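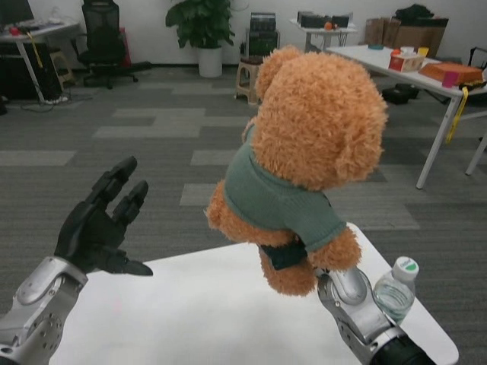
**July, bench 3, started 9.40**

Third go at the polystyrene latex. Surfactant-free this time, persulfate only. Want particles under 405 nm, narrow spread, so we can stop buying the Tagle ones.

- Styrene washed twice with NaOH, then water, then over the alumina plug. Plug went yellow at the top, fresh one next time.
- Water degassed 20 min with nitrogen. Bubbler was slow, may not have been enough.
- Flask up to 70 C before the initiator went in. Overshot to 74, came back by itself.
- Stirring 350 rpm, the half-moon paddle. NOT the cross bar, that's what gave us the lumps in batch 2.

10.25 initiator in. Clear for ages, then a faint blue haze at 10.52 — so 27 minutes induction. Last batch was nearer 40. Cleaner monomer? or just the temperature overshoot. Can't tell from one run.

11.30 properly white. Took 2 ml out, quenched in ice with a pinch of hydroquinone. Same again at 12.30 and 14.00. Vials in the fridge door, labelled 3a, 3b, 3c.

Solids by drying in the foil pans: 3a 3.1 %, 3b 6.8 %, 3c 8.9 %. Levelling off, theoretical is 9.6 so nearly there. Left it going till 16.00 anyway.

Sizing on the Kolora box. Diluted until you could only just see it was cloudy. 3c gives 388 nm, PDI 0.04, very happy with that. 3a gave a second bump up near a micron, probaly dust, filter and run again before beleiving it. The Kolora needs its lamp warm for half an hour or the first reading is rubbish, I binned mine.

Coagulum: small ring on the paddle shaft and a smear at the waterline. Dried weight 0.3 g out of 100 g total charge. Batch 2 was 4 g.

Dialysis bags on at 16.30, change water morning and evening till conductivity stops dropping. Tubing is the Prostow roll, soak it first, it splits if you fold it dry.

To do
- salt series on 3c, start at 1 mM and go up till it crashes out
- zeta at pH 4, 7, 9
- send 10 ml to Stastport for TEM, ask what grid they want it on
- repeat the whole thing with the bath at 70 and no overshoot, see if the induction time moves
- order persulfate, the tub is clumping

Flask soaking in toluene in hood 2, leave it be.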